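FAQ

Who runs this place?
Just me, Reiko! I make small-batch soap in my spare room and sell it under the name Zukley, and I answer all the emails too (slowly, sorry).

How long does a bar last?
Mine go around 2 months with one person using them. Keep it on a dish that drains and you'll get more out of it.

Do you ship outside the US?
Not yet. I tried it last October and the postage cost more than the soap.

Why did my lavender bar turn brown?
It's the vanilla in the scent, and it happens to every batch I make. Still washes fine!

Can I use it on my face?
I do, but my skin puts up with anything. Try a little on your arm first.

Will it leave a film on my towels?
It can if your water is hard, like mine. I add half a cup of white vinegar to the rinse and skip the fabric softener.

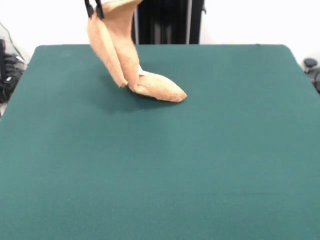

And go easy on the detergent, I used way too much for years.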